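Winter leaching trial at Pundenell reports first soil salinity results

Monday, September 29, 2025

The first set of soil results from the winter leaching trial at Pundenell has been released to participating growers. The trial compares ways of moving salt out of the root zone of drip-irrigated vines before budburst. Early readings favour short pulses applied on top of winter rain over a single long irrigation at the end of dormancy, although the difference was not the same on every soil.

Salt build-up under drip irrigation is a familiar problem in the district. Each emitter wets a bulb of soil, and dissolved salts travel with the water to the edge of that bulb and stay there as the water is taken up by roots or lost to the air. Over a season the highest concentrations are found between emitters, at the margin of the wetted strip and just under the surface. In a wet winter most of this moves down and out of reach. In a dry one it stays put, and the first light rain of spring can wash it back in toward the feeder roots at the time the vine is least able to deal with it.

The usual response has been to run the drip system for an extended period in late winter. This has two drawbacks. On heavier ground the water moves sideways once the surface layer is full, and part of it leaves the vine row without passing through the salty zone at all. The second drawback is timing. Late winter is when channel supply is least certain, and a grower who waits may find there is no order available.

Layout of the trial

The work is being run by Sangkhawat, an irrigation advisory firm, on five blocks chosen to cover the main soil types, from deep red sand to a shallow loam over limestone rubble. All are mature own-rooted Shiraz on a single drip line. Each block has nine trial rows, divided evenly between three treatments: no added water, one long irrigation, and pulsed irrigation timed to follow rain. Both watered treatments receive the same total volume. A total of 300 vines have been tagged for shoot and leaf measurement through the coming season.

Under the pulsed treatment, the system is started only when the profile is already moist from rain. Each pulse is followed by a rest of at least the same duration, which lets the water drain down through the profile before more is added. The pump is started late in the day to limit evaporation, and no pulse is run when strong wind is forecast.

Soil water is collected by ceramic-tipped suction samplers installed 300 mm below the surface, with a deeper set on the two sandier blocks. The samplers are the Plondik pattern, which has a replaceable tip. They were placed both directly under an emitter and midway between two emitters. Samples are drawn with a hand pump and tested for electrical conductivity and chloride on the same day. Bulk soil cores taken in August provide a check on the sampler results.

First results

Under the emitters, all three treatments ended the winter with low salinity. This was expected. Rain alone was enough to clear the small volume of soil which is already flushed at each irrigation.

Midway between emitters the treatments separated. On the sand and the sandy loams, pulsed rows gave lower conductivity than rows given one long irrigation, and both were lower than the rows with no added water. On the limestone block the pulsed and long treatments could not be told apart. On the heaviest block the long irrigation gave readings no better than rain alone, and water was noted standing in the wheel tracks by the second morning.

Chloride followed the same order as conductivity. Sodium did not. The proportion of sodium held on the clay was unchanged in all treatments on the heaviest block, and the core data there show some loss of structure just below the cultivated depth. "Leaching removes what is in solution," said Teodora Stojanović, who is responsible for the soil measurements. "If sodium is sitting on the clay it needs calcium to displace it first. A grower with a dispersive subsoil should have the gypsum question sorted out before spending water."

Stojanović cautioned against reading the results as a volume recommendation. The trial holds volume constant and varies only how it is delivered. It cannot say how much water is enough, and the answer will depend on the salinity of the supply, the preceding rainfall and the depth to any layer that slows drainage.

Drainage is the limiting factor on at least one of the blocks. A test well at the lower end of the heaviest block showed the perched water table rising after each irrigation and falling slowly between them. Salt pushed down into a perched water table has not left the root zone in any lasting sense, and it can return by capillary rise once the topsoil dries. Growers in that position are advised to check the condition of tile drains and sumps before considering any leaching program.

Nitrogen loss

One concern raised when the trial was proposed was loss of nitrate. Water that carries chloride down will carry nitrate down with it. Samples from the deeper set on the sandy blocks did contain more nitrate in the watered treatments than in the dry rows. The mid-row sward had been kept growing through winter on all blocks, and nitrogen taken up by the sward is not at risk in the same way. Growers who have put out compost or other organic nitrogen after harvest may wish to delay any leaching irrigation or accept that part of the benefit will be lost.

Petiole samples at flowering will show whether the difference in soil nitrate carries through to the vine. Yeast assimilable nitrogen will be tested in the juice at harvest.

Practical points for growers

Salinity should be measured where salt collects. A sample taken directly under the dripper will nearly always look acceptable. The midpoint between emitters, within the vine row, is the more useful position. A second sample at the edge of the wetted strip is worthwhile where the row is mounded.

Distribution should be checked before any leaching irrigation. On one trial block, flow at the far end of the laterals was well below that at the head, and the lines had to be flushed before treatments could begin. Partly blocked emitters leave gaps in the wetted strip, and no amount of extra run time will correct this. Iron bacteria were the cause in this case - a chlorine treatment followed by flushing of each lateral restored the flow.

The electrical conductivity of the supply should be recorded at each irrigation. Bore water that is acceptable for topping up in summer may add more salt than it removes when used for leaching. Where both bore and channel water are available, the fresher source should be kept for this job.

Leaching should finish before budburst. Cold, saturated soil after budburst slows root activity, and restricted spring growth may result even where salt has been cleared successfully. Blocks with a history of waterlogging are poor candidates at any time.

Next stage

Soil water sampling will continue at each irrigation until leaf fall. Leaf blades will be tested for chloride and sodium at veraison, along with trunk growth and pruning weights from the tagged vines. Stisex, which manages two of the trial blocks, will harvest and weigh each treatment separately. Juice chloride will be reported in the same table as the vine data so that soil, leaf and fruit values can be compared directly.

The trial is planned to run for a second winter with the treatments kept on the same rows. A fourth treatment, using pulses with gypsum applied in the row beforehand, is under consideration for the heaviest block only. No decision has been made on extending the work to grafted vines, where salt exclusion by the rootstock would make the response harder to detect.

Growers wanting the block-by-block readings can request them from the Sangkhawat office at Pundenell. Results are supplied with soil pit notes and the irrigation log for each site.

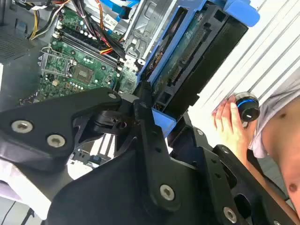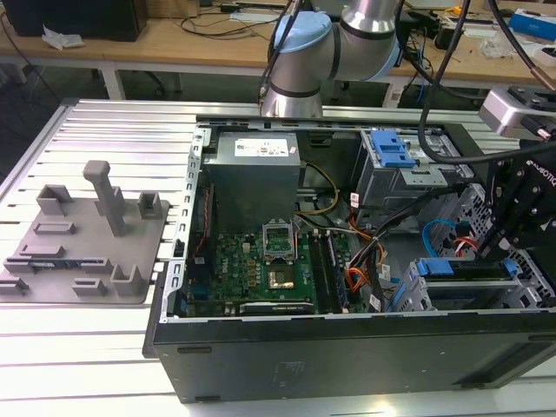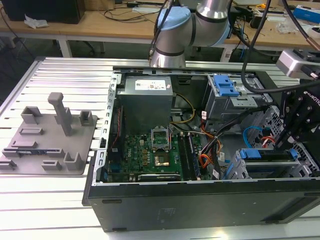 First picture: black brackets and pivot joints. Second and third: open desktop computer tower on a slotted aluminium worktable.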